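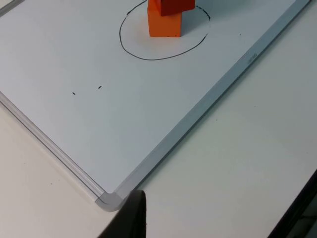
Stacking day again! I've been at this since March and I still get a silly amount of satisfaction from a block landing where it's supposed to land.

For those of you who are new, I spend my evenings driving a robot arm around by hand so that a small model can learn to do the same thing without me. Each run gets saved as one example: the wrist camera, the joint positions, when the gripper opens and closes. The task this month is foam blocks on a whiteboard. Pick up a block, bring it to the ellipse, put it on top of the other one, back away. I can do one in well under a minute when I'm awake, and it feels like an hour when I'm not.

The target was I gave it was 200 good runs. I'm at 98. I had more than that last week, but I went back through the early ones and threw out a whole pile, and I want to talk about why, as it might save somebody else a few evenings.

My first batch was too clean. I was so proud of it! Every block dead center, every approach from the same side, same speed, same little pause before letting go. Then I trained on it, nudged the bottom block over by the width of my thumb, and the arm went confidently to the old spot and let go of a block in midair. It had learned one place on the board and nothing about blocks.

So now I'm sloppy on purpose. I move the board between runs (it just lies on the table, so a shove will do it) and let it sit at whatever angle it ends up. Sometimes the top block hangs over the side a bit and if it stays up, I keep it. Hermenegildo Meléndez, who got me into all this and reads my logs more carefully than I do, thinks I should be stricter about overhang. His worry is that the model picks up my bad habits along with the good ones. Fair enough, but a stack that's a bit off and still standing is a success in my book, and I'd like the thing to see what a bit off looks like from the wrist.

The marker lines have been a whole saga of their own. I went with dry-erase because I figured I'd be changing the target all the time, and I do, but ink wears away as soon as you start dragging things across it. You get gaps and you get stray marks. For a while I redrew the outline every 8 runs to keep it nice and bold. Then I trained one version on fresh outlines only and it got noticeably worse with a worn one, so I quit fussing. If there's a break in the line, there's a break in the line. Same goes for little dots and dashes elsewhere on the board.

Shadows are next on my list. With one lamp on, the upper block throws a dark patch across the lower one, and I have a hunch the model is using that to decide how high it is. I'm going to do a set with the lamp moved and a set in the morning with just the window, and see if it falls apart. If it does, I guess I'll be getting up early for a while.

One practical thing, for whoever asked about file naming in the comments. I was calling everything "stack_good" and "stack_bad" and that is a terrible idea, please don't do it. Now I write down what went wrong in a couple of words: slipped, too high, missed the line, knocked it over. I've got 2 folders, keep and look again, and the second one is where I learn the most. Quite a few of the runs I was going to delete turned out to be nice recoveries, where I bumped the block, backed up and had another go. Those are gold! The model never sees me fix a mistake if I only save the runs where I didn't make one.

Anyway, the coffee's gone and I want to get another dozen in before bed. Next post will be the lamp test, and after that I'd like to try three blocks high, if my hands hold up.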